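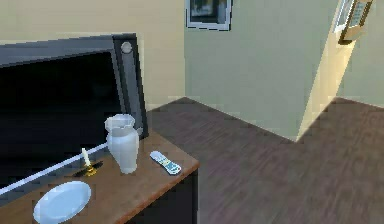
Uma leitora escreveu-me a pedir que eu inspecionasse as estantes antes de emprestar mais romances, e tinha razão! Cá vai a lista da coleção Bavdale, vista a 6/6/21.

Leitura: 2 min

1. Lombadas -- os três volumes do ciclo Plevunitz estão firmes. OK.

2. Humidade -- o romance de estreia tem manchas na folha de rosto (em abril não tinha, que raiva). A vigiar.

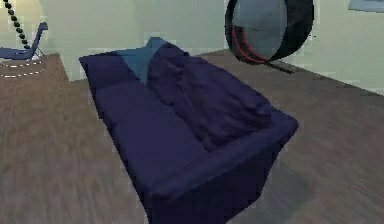 3. Fixação à parede -- dois parafusos com folga. Reapertar antes de pôr lá as traduções da Trimano, que pesam imenso.

1,542 partilhas

Comentários (2)

livros_e_cha: E as cartas, guardas deitadas?

marginalia: Emprestei cinco e voltaram três...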